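4.2 Contact-Conditioned Arbitration Between Head and Wrist Views

The planner described in Section 3 issues a single grasp target for each arm at the start of every reach. In the first version of the Asmont controller, that target was computed from the head camera alone and held fixed until the fingers closed. This arrangement was adequate for rigid items standing apart from one another. It performed poorly on packing tasks, where bottles lie on their sides and thin plastic film is present within the same workspace. Film produces strong highlights that move as the viewpoint moves, and the depth estimate over a crumpled bag may change by several centimeters between consecutive updates.

The revised controller treats the two views as separate sources with separate duties. The head view is used to assign objects to arms, to select the order of work, and to place a coarse approach pose for each hand. The wrist view takes over once the palm enters a handover zone around the target. Within that zone the head view may veto a motion but may not alter the finger pose. The veto is retained for bimanual work, in which one hand can already be holding an item over film while the other is still reaching for the next item. Figure 5 illustrates both conditions with material from the packing trials.
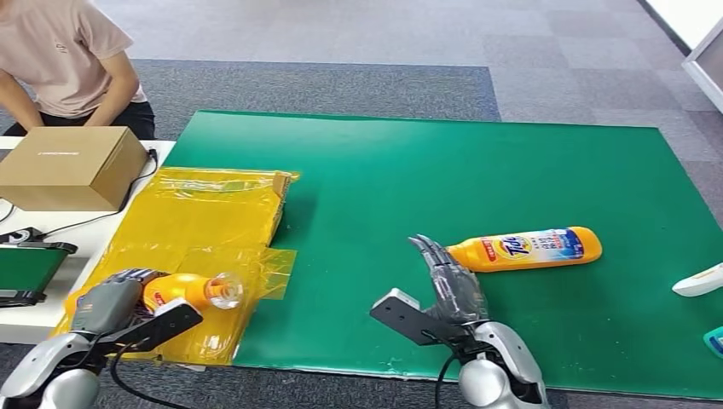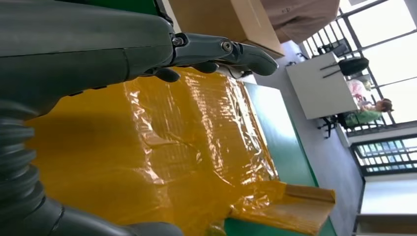

Figure 5. Views used by the arbitration module. First: head view, with the left hand holding an orange bottle above a yellow plastic bag and the right hand open toward a second bottle. Second: wrist view, with the fingers close to an object wrapped in yellow film.

Two properties of the wrist view motivated the design. First, reflections on the film appear as bright streaks that can be mistaken for object edges. The segmentation network, Trollinix, was therefore trained with a separate class for film, and pixels assigned to that class are excluded from edge fitting. They are not excluded from collision checking. A fold of film raised above the work surface is treated as a soft obstacle with a low penalty, and the hand may pass through it at reduced speed. Second, the fingers occupy a large part of the wrist view during the last phase of a reach. The module masks them by projecting the hand model into the image at the current joint angles, with the mask widened slightly to absorb calibration error.

Arbitration itself is a small state machine with 3 states: coarse, shared, and fine. The transition from coarse to shared takes place when the projected palm center falls inside the handover zone. The transition from shared to fine requires agreement between the two pose estimates over 5 consecutive updates. If agreement is lost in the fine state, the arm holds its position, the estimates are recomputed, and the module returns to the shared state. An arm that is already holding an object is not released by this rule. Its grip force is maintained by a separate loop that runs without camera input.

The training set for Trollinix contains 1,961 labeled wrist images, of which 612 include film in contact with at least one other object. Labeling was carried out in July with the Boiko annotation tool under the supervision of Liudmyla Kushnir, who also prepared the written rules for deciding where film ends and the wrapped object begins. These rules matter most where cardboard shows from under a layer of film. Annotators were instructed to label the exposed part as cardboard and the covered part as film, even when the outline of the covered part could be inferred.

Background content was left in all images. People and furniture beyond the workspace are common in the recorded views, and cropping them out would have given the network an easier problem than the one it meets in use. The workspace boundary is instead estimated from the green mat, which provides a stable color reference under mixed daylight. Where bright light washes out part of the mat, the boundary is extended along the last reliable edge.

All modules exchange messages through the Drimach middleware. Each pose estimate carries the capture time of its source image, and estimates older than the current control window are discarded before arbitration. The effect of the window length on grasp timing is examined in Section 5.1, together with an ablation in which the film class is removed.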